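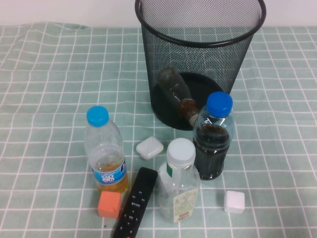 4.2 Local branches and the split over elections

The branch minute books are the real treasure of the Jutport collection. Earlier histories of the Harbor Autonomy League leaned on its newspaper, which spoke for the leadership and made the split look like a quarrel among a few men at the top. The minutes let us hear the members, and they are wonderfully blunt! Of the 639 motions we read, 328 deal in some way with whether the League should run candidates for the regional council.

The Tovurley branch was against it from the start. Its members had built the movement through rent strikes, and they feared that a seat on the council would pull money and people away from that work. Flodeck, a shipyard town with more than 1,000 paid-up members, wanted to stand in every ward -- and said so at 2 conferences in a row. The December conference left the matter to each branch, which pleased neither side.

What excites us most is how often people changed their minds. Several Flodeck speakers who had backed the election plan turned against it once the council offered talks, while Tovurley slowly warmed to the idea. The Yordanov papers, read next to the minutes, suggest that the leadership knew very little of this. We return to the talks in Section 5.

Figure 2. Black wire-mesh wastebasket on a checked cloth.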